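Surface Finishes for Interiors: Handout 4
Reflectance, gloss and the choice of white
Tutor: Sylvie Bouchard

4.1 Terms

Light reflectance value (LRV) is the share of visible light a surface returns, on a scale from 0 (no light returned) to 100 (all of it). It says nothing about direction. Two paints with the same LRV can look quite different if one scatters light evenly and the other returns most of it at a single angle. The second property is gloss, and it is measured separately.

A matt surface scatters. Its apparent brightness changes little as the viewer moves. A gloss surface shows highlights, and those highlights shift with the viewer.

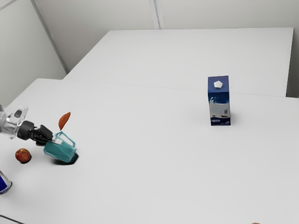

Page last changed: August, reading list and 4.3 revised

4.2 White next to white

Where two surfaces of the same colour meet, the eye has only the joint and any difference in illumination to go by. With matt whites under even light the boundary may shrink to a thin line. This matters in three cases: steps and changes of level, worktop edges, and door frames set in walls of the same paint. In each case the usual remedy is a difference in LRV between the two parts, fixed at the drawing stage.

For the coursework, treat any finish with an LRV of 80 or more as "white". Greys used for walls in the worked examples all fall below this. A grey wall will still vary in tone from one side to the other if the light is uneven. Record the position of the lamp with each reading.

4.3 Gloss readings

Take readings at the 60 degree setting unless the panel is very shiny, in which case repeat at 20 degrees. Wipe the panel first. Take 16 readings per panel on the grid given in Handout 3, and report the mean and the spread. A mean without a spread will be returned unmarked.

Panels are stored under their trade names: Drallik (matt), Clasia (eggshell) and Cletell (full gloss). Panel 199 is scratched and should be left out.

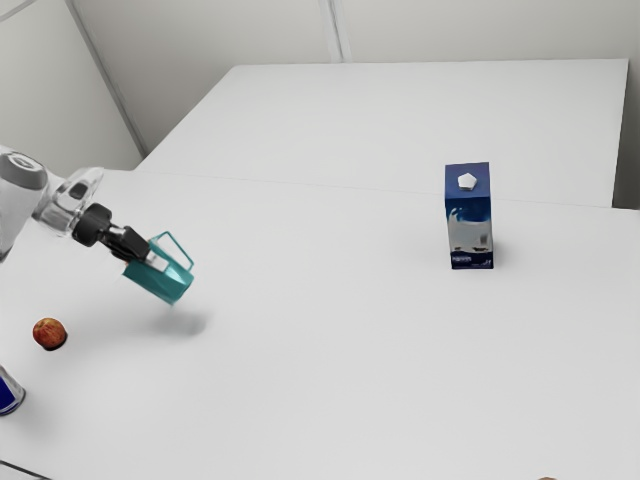 Fig. 4.2. Teal mug over a white tabletop.

4.4 Coloured objects on a pale ground

A saturated colour seen against white tends to look darker than the same colour seen against mid grey. Measure the colour itself before making any judgement by eye, and state the ground in the caption of your plot.

Reading: Ross course pack, sections 2 and 5. Exercise sheet 687 is due at the next practical.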